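Setting Up a Pretend Kitchen on One Table
Project report, Early Childhood Environments
Group members: Inna Tkachenko, Danylo Hutsuliak, Mahtab Golestani
Supervisor: Taras Symonenko

1. Purpose

The project examined how play kitchen materials may be arranged on a single tabletop so that each item can be found and returned without assistance. The work was carried out in April for the Drosine play library, which lends materials to families and small nurseries. The library holds 133 kitchen items in its catalog. Most of them are stored in deep bins, where small pieces settle at the bottom and are seldom borrowed.

2. Method

The group visited the library on six afternoons. Staff were asked which sets came back incomplete, and borrowing records for the past year were reviewed. Play food was the category most often reported missing. Danylo Hutsuliak drew up a seating plan for children aged three to five, and Mahtab Golestani prepared the return cards that go out with each set.

Items were grouped by use: cooking, serving and food. Larger pieces were chosen first, and smaller ones were placed near or inside them. No dividers or trays were used, as the library had asked for an arrangement that could be laid out on any plain surface.

3. Arrangement

The tabletop was kept white so that pale dishes and brightly colored food could be told apart at a glance. Serving pieces included a large plate in a soft purple-gray. Strawberries served as the test item for small food because of their size. 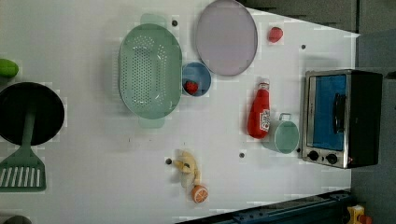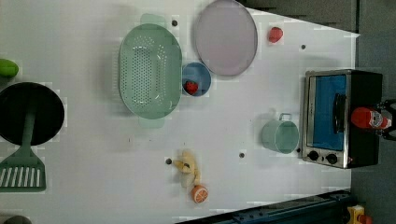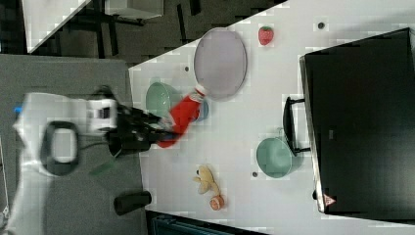

The large plate and a toy strawberry near it, in all three views.

4. Findings

Small food was easier to locate when it lay beside a dish of a contrasting color. Green dishes of similar shade were harder to sort, and the group recommends that they be stored together. Staff preferred the open layout to the bins for display, but noted that it requires more surface than the library's front room allows on busy days.

5. Recommendations

The return card should list food items separately from dishes. A printed outline sheet could be tested next term. Inna Tkachenko will submit the revised card to the library in May.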